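Section 4. Setting Up a Holiday Calendar

This section covers creating a holiday calendar in Drimdale, loading observances into it, and handling holidays whose dates move from year to year. Complete Section 3 (Locations and Time Zones) first. A calendar cannot be saved without a home location.

4.1 Before you start

You need:

An account with the Editor or Owner role. Viewers can open a calendar but cannot add observances.
The list of traditions you want to include.
The country or region for each tradition. Many holidays share a name but fall on different dates in different places.

Note: The observance library ships with 326 entries. Entries are grouped by tradition first and by country second. A holiday kept by more than one tradition appears once under each, with a separate date rule for each. Christmas, for example, has one entry with a December 25 rule and another with a January 7 rule for churches that follow the Julian calendar.

4.2 Create the calendar

1. From the main menu, select Calendars, then New.
2. Type a name. Names may be up to 18 characters long, including spaces. Accented letters are allowed, so a family calendar named Dương will save and print correctly.
3. Select a home location. This sets sunrise and sunset times for holidays that begin at nightfall.
4. Choose a year type. Select Gregorian unless every observance in the calendar follows a single lunar or lunisolar system.
5. Select Save.

Caution: The year type cannot be changed after the first observance is added. To change it later, export the observances, create a new calendar, and import them again.

4.3 Add observances from the library

1. Open the calendar and select Add, then From Library.
2. Choose a tradition from the left column.
3. Check the box beside each observance you want. To take the whole group, check the box at the top of the column.
4. Select Review. Each observance is listed with its next date.
5. Compare the dates with a printed calendar from your own community. Correct any that differ (see 4.5).
6. Select Add to Calendar.

If an observance appears twice in the Review list, it was picked under two traditions. Clear one box or keep both. Drimdale does not merge them, even when both rules give the same date.

4.4 Date rules

Every observance uses one of the rules below.

Fixed. The holiday falls on the same month and day each year. Epiphany on January 6 and St. Lucy's Day on December 13 are fixed.

Weekday. The holiday falls on a set weekday within a month. Thanksgiving in the United States is the fourth Thursday of November.

Easter offset. The date is counted forward or back from Easter Sunday. Ash Wednesday is 46 days before Easter. Pentecost is 49 days after. Select Western or Eastern in the Easter Method field. The two methods give the same date in some years and differ by up to five weeks in others.

Lunar. The date is set in a lunar or lunisolar calendar and converted. Lunar New Year, Passover, Diwali and the Mid-Autumn Festival are in this group.

Sighted. The date depends on a local announcement after the new moon is seen. Eid al-Fitr is stored this way. Drimdale shows a calculated date in gray until an editor confirms it.
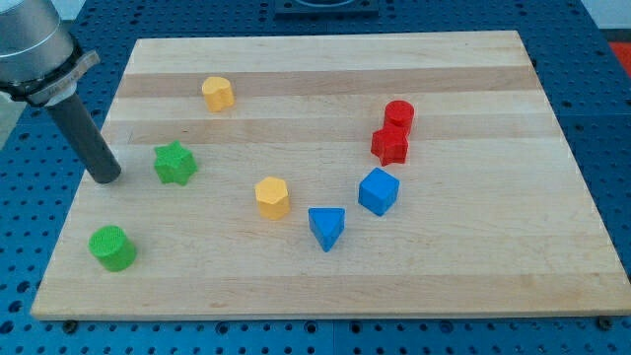

Solar. The date follows an equinox or solstice. Nowruz is tied to the March equinox. The June solstice can fall on different calendar dates in two locations, so midsummer entries should be checked whenever the home location changes. Where midsummer is kept on a set day or weekday, use the Fixed or Weekday rule instead.

Note: Lunar rules for Vietnam and China are stored separately. The two calendars are calculated for different meridians, and in a small number of years Tết and Chinese New Year do not fall on the same day. Do not copy one rule over the other.

4.5 Correct a date

1. Select the observance and open the Dates tab.
2. Find the year to be corrected. Select Edit.
3. Enter the new date. The original stays visible in parentheses.
4. In the Scope field, choose This Year or All Years. All Years is not available for Sighted observances.
5. Type a short note giving the source of the date.
6. Select Save.

Corrected dates are marked with a small circle. Library updates do not overwrite them.

4.6 Holidays that begin the evening before

Jewish and Islamic holidays begin at sunset. So do some parts of Christian practice, such as the vigil on Christmas Eve. By default Drimdale shows only the daytime date.

1. Open the observance and select Display.
2. Turn on Begins at Sunset.
3. Choose Show as Two Days or Show as One Day with Eve.
4. Check the preview. The eve should carry the word "eve" or "evening" in its label.
5. Select Save.

Caution: Show as Two Days adds an entry to the earlier date. If reminders are on, both entries send one. Turn off the reminder on the second entry to avoid a repeat.

4.7 Add notes on customs

Each observance has a Customs field for food, songs, greetings, or anything else the household or group wants to keep with the date. The field holds 250 characters. Longer text goes in an attached page.

1. Open the observance and select Customs.
2. Type the text. Line breaks are kept.
3. To limit who can read the note, select Private.
4. Select Save.

The printed layouts place this text under the date. In the Stelton layout it is set in smaller type and shortened after two lines. The Zaten layout prints it in full and may push the last week of the month onto a second sheet.

4.8 Reminders

1. Open Settings, then Reminders.
2. Set the lead time. The default is 6 days.
3. Set the time of day. Reminders are sent in the time zone of the home location.
4. For seasons such as Advent, Lent or Ramadan, choose First Day Only or Every Day.
5. Select Save.

A reminder for a Sighted observance is sent on the calculated date less the lead time. If the confirmed date is different, a second message goes out with the change.

4.9 Common problems

An observance is missing from one year. A lunar holiday can fall twice in one Gregorian year or not at all. Open the Dates tab and look at the years on either side.

Easter is correct but Pentecost is wrong. The two entries are using different Easter methods. Open each one and set the same method.

All dates are one day early. The home location was changed after the observances were added. Select Recalculate on the calendar's main page.

A public holiday shows on Saturday, but offices close on Friday. Observed days are off by default. Turn on Show Observed Day in the Display tab. The holiday itself stays on its own date.

The Customs text does not print. The note is marked Private, or the layout is set to Dates Only.

Go to Section 5 to share the calendar or print it.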